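Pultov T4 Dimmable Task Lamp: Review After One Season

The T4 is a clamp-mounted LED desk lamp sold by Pultov as a mid-priced option for drafting, soldering and reading. It competes with the Dridlow Arc and the older Vasau Bench Light. I bought mine in October at the normal retail price and have used it most evenings.

In the box are the lamp head, a two-section arm, a steel desk clamp, the power supply and a folded instruction sheet. Assembly took 15 minutes, most of it spent on the clamp. The screw pad swivels too freely and walks sideways while being tightened. A scrap of cork between pad and desk solved that. The Dridlow uses a wider pad and does not have the problem.

Dimming is handled by a touch strip on the head. There are 4 brightness levels and 3 color settings. The lowest level is still too bright for a dark room, at least for anyone who works next to a monitor. The step from level one to level two is small, and the step from two to three is very large. I would have preferred a plain rotary dial. The lamp does remember its last setting after being switched off at the wall, which the Vasau does not. 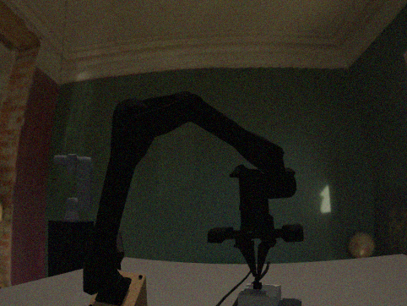 Low-light rendering: black arm, pale tabletop, dark green wall.

At its lowest level the T4 keeps the beam fairly even across a standard desk pad, with a slight falloff at the far corners. I could not see any flicker, and panning a phone camera across the desk showed no banding at the top two levels. Faint banding appeared at the lower two. It did not bother me in use, but people who are sensitive to it should test before the return period ends.

Color is good on the neutral setting. Resistor bands are easy to read, and red and orange stay distinct. The warm setting pushes everything toward yellow and is only useful for reading. The cool setting has a blue cast that I stopped using after the first evening.

The arm joints are friction type with plastic knobs. Mine needed retightening after around 5 weeks — the elbow had begun to sag under the head. Wojcik sells a metal knob set with the same thread, and I fitted one at the elbow. No sag since then. The base joint is still on the original knob.

The power supply runs warm at full brightness and makes no noise. Its cord is short. With the clamp on the back edge of the desk it reaches a floor outlet only if the outlet is directly below.

Pros: even beam, accurate neutral setting, setting memory, silent supply.
Cons: minimum level too bright, uneven dimming steps, short cord, weak elbow knob.

Rating: 4 out of 5. The Dridlow Arc has the better clamp, but costs more and has a narrower beam.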